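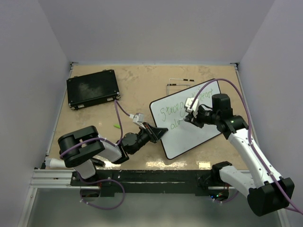
Two arms, one whiteboard and some green marker at our Clemano workspace.

We've been itching to share this one! My team at Wullia has started gathering examples for Dodum, our learning system for two-armed tabletop work, and we're doing it with handwriting. We write, we wipe, we reset the board and go again (I now dream in green ink).

So far we've saved 883 runs, and we want 900 before September is out. Each run gets a quick look from us before it goes into training, and the messy ones get their own folder. Our friends at Priedītis are helping with the labels, which I'm thrilled about – they're much pickier than I am.

Want to see the first batch? Drop us a line and we'll send you a sample.

Contact: Wullia press desk | © Wullia | Back to top
9 shares | 2 comments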